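Print this page | E-mail this page

Domeo Breakfast Counter: data card
Maintained by Dede Owusu and Tullio Marchetti. Last edited 6 June 2025.

What is in it

Pictures and short notes of a breakfast counter being set and cleared: toaster, bread, cups, bowls. There are 1040 entries. The original plan talked about "typical home breakfasts," and I have taken that phrase out. I don't know whose breakfast is typical, and a speckled gray counter with pastel plastic on it tells you very little about anyone's kitchen but this one.
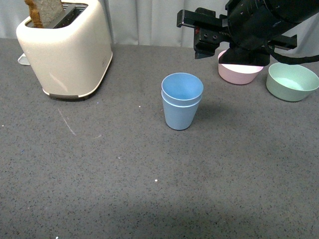

Notes are plain sentences, one or two per entry. "Toast" means bread that looks browned. It says nothing about whether the bread is warm or whether anyone would want to eat it. Genalyn Agbayani argued for a doneness scale from one to five. We tried it on 198 entries and two people rarely picked the same number, so the scale is gone. The old column is still in the Wultell export. Ignore it.

Names for things

Cup: taller than it is wide, no handle needed.
Bowl: open and wide. Depth is not considered.
Toaster: the whole appliance, lever included.

Colors are the weak spot. The green bowl appears in the notes as sage, mint and plain green, depending on who was typing. Pink is steadier. Do not search by color word and expect to get everything. Stacked cups are supposed to be noted as stacked, but from some angles I can't tell a stack from a single cup with a thick rim, and I doubt the note writers could either.

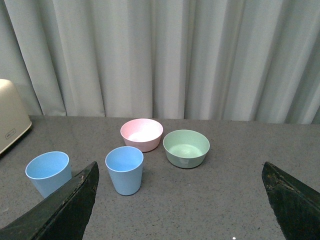
Known problems

Borghild Myklebust reread 677 entries and changed the wording in many of them. The rest have had one reader. "Set" and "cleared" are judgment calls; a counter with two cups left on it has been called both.

Labels and stickers on the dishes are not transcribed.

I would not use this to claim anything about how people lay out a table. It may be fine for checking whether your words for tableware hold up. Kwame Essien thinks that undersells it. He is welcome to write the September revision.

Corrections go to Dede, with the entry number.

Print this page | E-mail this page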